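My topic for the household food project was the winter fruit table, and I want to start with the part I got wrong. I planned to sort everything into "fruit" and "vegetable," write up the two columns and be done by the end of December. Then I put a sweet potato down next to a mandarin and realized the two columns tell you almost nothing about how long either one keeps, or where it should live, or what anyone wants to do with it!

So the project became something else: how does a family store and use loose produce when most of it sits out on the big table in the living room? I picked this table because I know it well. It has a green satin cloth with a woven floral pattern, the kind that shows every crease, and it works as pantry, dining table and mail shelf all at once.

## What is on the table

I grouped the produce by how it behaves after it comes home. Mandarins dry out at the skin first. Sweet potatoes want to be somewhere dark and airy, and they really don't love a refrigerator. Apples keep well but give off ethylene, a gas that makes other fruit ripen faster, so where you put the apple matters a lot more than I expected.
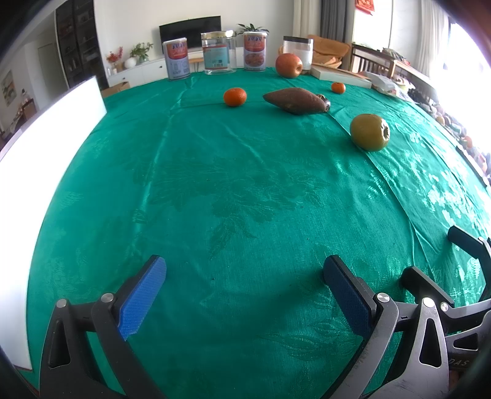

Persimmons were my favorite part of the reading. There are two main types, astringent and non-astringent, and if you bite into the first type too early your whole mouth goes dry and fuzzy (I've done it, I don't recommend it). The old trick for softening them is to put them in a bag with an apple, and it's the same ethylene doing the work. I had heard this from my grandmother for years and thought it was only a saying — it's chemistry.

The back edge is for the things that last: tins, a glass jar, a white plastic container. I like this arrangement. Slow food at the back, quick food at the front where you can reach it. We never planned it that way.

## The notebook

For the log I used a Nellau notebook, the squared kind, and gave every type of produce its own page. I weighed one apple and one sweet potato on the kitchen scale on the first day. The sweet potato came to 877 grams before I noticed the mixing bowl was still on the scale, so that number stays in the log with a line through it. The second try, again with the bowl and this time on purpose, was 728 grams for the apple. I still need to weigh the bowl by itself and subtract it from both.

My class partner for the data section was Fletcher Tawhiri, who ran the same plan at his house with a closed cupboard. We wanted 2 homes so we could compare open air with dark storage. His log is in the Orkwood folder with mine. 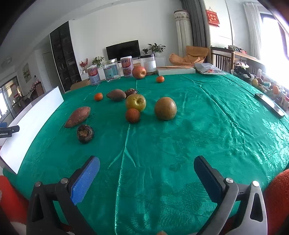

*Household Food Project, table log and write-up*
*January 6, 2005*

## Using it up

Storage is only half of it. I asked everyone at home what each item was for, and the answers were great. Sweet potatoes get steamed for breakfast. Tangerines are for whoever walks past. A pear gets cut up after dinner and goes around on a plate, and the brown-skinned kind is the one my family argues over. Lychees are a summer fruit when fresh, so the dried ones are what we eat in the cold months, sometimes simmered in a sweet soup.

Fletcher asked the same question and got much shorter answers. At his house fruit in the cupboard gets forgotten! I think that is the most interesting result in the project, even if it isn't the one we set out to measure. If it's on the table, people eat it.

## What I would change

- Weigh everything on the same day each week, bowl first.
- Keep the apples in one spot and the sweet potatoes well away from them.
- Write down room temperature. I left that column blank for most of December.
- Put a sheet of paper under the softer fruit, for the sake of the cloth.

I also want to try a version with a basket, and one with the persimmons in a paper bag, checked by gentle pressing every morning. The bag test could start as soon as I rule up more pages.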